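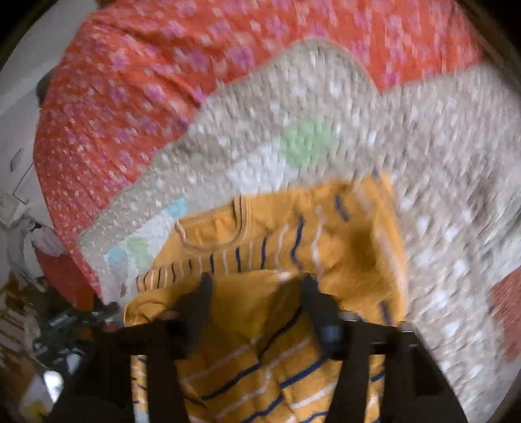

Starka Bobble Throw, beige with motifs: review after one season of use

Rating: 3 out of 4

I bought this throw in September from the Ghauri shop in Berkidville, mostly as a cover for a spare bed that doubles as a laundry folding surface. It has been in use most days from then on. Ghauri sells the same throw in a plain version without the colored patches, and I have handled that one in the store but have not washed it, so everything below applies to the patterned one.

Construction

The ground is a chunky beige knit with a bobbled texture. Small white dots are scattered over it, and the larger motifs, in pale green, light blue and white, are worked into the knit. The edge is scalloped. I had expected the scallops to curl after washing, as the edge on my older Delo throw did within a month. They have stayed flat enough that I do not bother to block them.

The gauge is loose. You can push a fingertip between stitches without much effort, and that is the main weakness of the design. Zippers, hook closures and watch buckles will find those gaps. I have had 2 snags so far, both from a jacket zipper. Both went back in with a blunt darning needle and neither left a run. Knit shirts and T-shirts do not catch on it at all.

Weight and warmth

Heavier than it looks in the listing. On a bed it stays where you put it, and you can drag a pile of clothes across it without pulling the throw along. As a blanket it is moderate: fine over a sheet in a heated room, not enough alone in an unheated one. Air moves through the knit freely, so it works better as a middle layer with something denser on top.

Washing

The label says 30 degrees Celsius, gentle cycle, dry flat. I followed it. After nearly a season the beige has not grayed and the green has not bled into the ground, which was my concern with motifs this pale. Length grew slightly after the first wash and has been stable in later ones. Dry flat means flat. I hung it over a rail once and one end came out visibly longer. A second wash mostly corrected that.

Drying time is the real cost. Allow two full days indoors in winter, turning it at least once. The bobbles hold water long after the flat areas feel dry, so check those before putting it away.

Pilling

Light pilling on the side that faces up. None worth mentioning on the reverse. A fabric comb handles it, used with short strokes and kept off the bobbles. I would not use an electric shaver on a texture like this.

As a folding surface

Mixed. The texture grips, so a sleeve laid out flat stays flat while you deal with the other one. Striped shirts are harder, as the bumps underneath make it difficult to judge whether the stripes line up at the side seams. For dress shirts I still use a table. For kids' knits and anything else that gets folded in thirds and put in a drawer, it is good enough.

Compared with the Delo

The Delo is tighter, thinner and dries overnight. It also slides off the bed and pills on both sides. If you wash your throws every week, get the Delo. If the throw mostly stays on the bed, the Starka is the better made of the two.

One point off for drying time and the open gauge.

Posted 24th February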